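Laltgate Growers & Graziers — minutes, 2 July 2021

Present: 16 members. Apologies: 2. Chair opened late, key trouble again.

1. Last minutes
Agreed. One correction — the Prastell field is rented, not owned.

2. Grazing at Prastell
Sheep to move to the lower field once the fence is sound. Top field tired, needs a proper rest until December. Long talk on whether to reseed with clover or leave it be. Leave it for now. Trough leaking, chair to look at it.

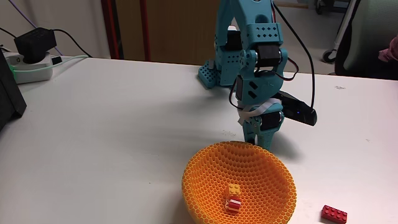 Stocking rate: some felt we are still carrying too many ewes for the grass. Vote to drop by 6 this autumn. Carried, two against.

3. Feed
Gusitz have put up the price of barley agian. Aravena quote is lower but delivery is only to the main road. Secretary to ask if they will come up the lane for a bigger order. Members wanting hay to say so before next meeting, not after.

4. Box scheme
Lamb boxes sold out, mince asked for most. Complaints re labels coming off in the freezer. New labels to be tried. Price stays as is.
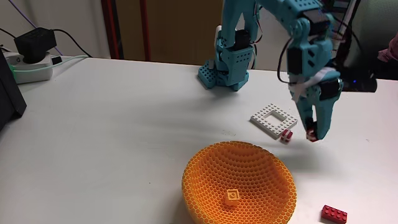
Light-blue arm, small red and white item in the gripper.

5. Money
£200 set aside for fence posts and wire. Receipts please — in the tin, not the glovebox.

6. AOB
Dogs loose on the footpath, sign to go up by the stile. Request for a talk on hedge laying, date to be fixed. Somone has the spare post driver, please bring it back.

Closed, next meeting at the usual place.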